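Been sent four adverts this week for Zotiment, the "calming" powder you sprinkle on your dog's dinner. I have a nervous lurcher and a suspicious mind, so I read the whole website.

2/ Big claim on the front page: 96% of owners saw a calmer dog. Scroll down far enough and it's 100 owners, all of them existing customers, filling in a form after a month. No comparison group. Dogs settle down in a month anyway, especially after fireworks season.

3/ The tub says "traditional recipe, since 1901". The firm behind it, Lachance, doesn't say who was giving powder to lurchers in 1901, or what was in it.

4/ I asked which ingredient does the calming. Reply: "it's the synergy of the blend". Right.

5/ Mahnaz Nazari, who runs the Skarville dog club, tried it on two of hers in February. One ate round it. The other was asleep before and asleep after.

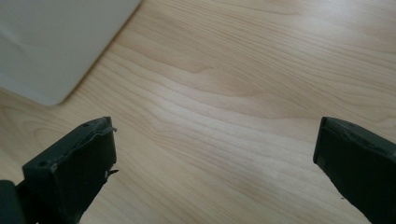 6/ Is it worth trying before a long car journey? I'd save the money, do a few short drives first, and ask your vet if the dog is properly distressed.

7/ Someone's now telling me Nondau is better. Same blend, as far as I can tell from the label, with a dearer tub.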